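Print this page
E-mail this page

Josero Digital Access Fund
Progress report to the grant committee, 9 September 2024

1. Work to date

The Yeon district program lends refurbished desktop computers to households with school-age children. The grant covers 133 loans in the first term, and 75 have been made. Demand is strongest in Nidine, where the library now handles applications at its front desk – a change requested by parents. Two evening classes on e-mail and school accounts have also begun.

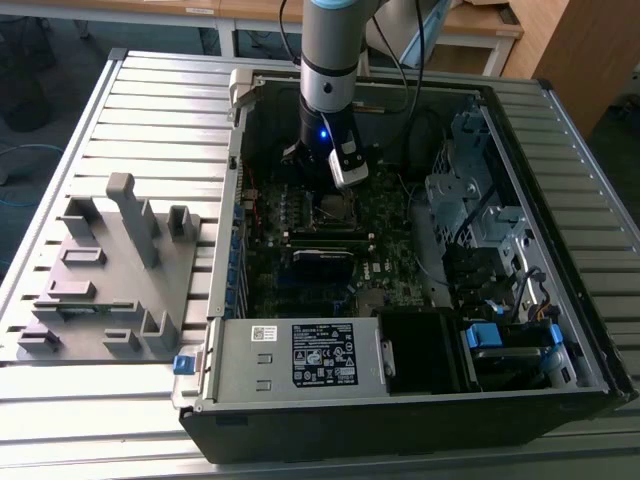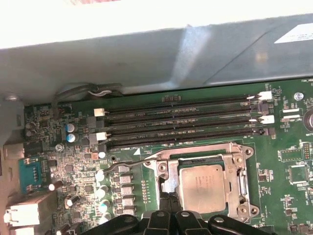
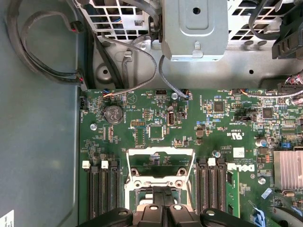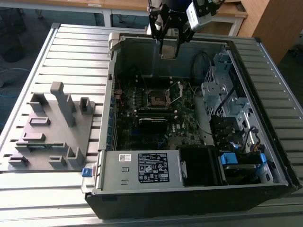

Desktop computers with their cases open.

2. Spending and next steps

Delivery costs remain within budget. The 900 printed guides were received in full, and Ji-hoon Kwon is arranging their distribution to schools. The Loltelley classes will open once a room is confirmed – the lease is under review. We ask the committee to approve the revised schedule.

Submitted by Byung-chul Yang, Program Manager

Print | E-mail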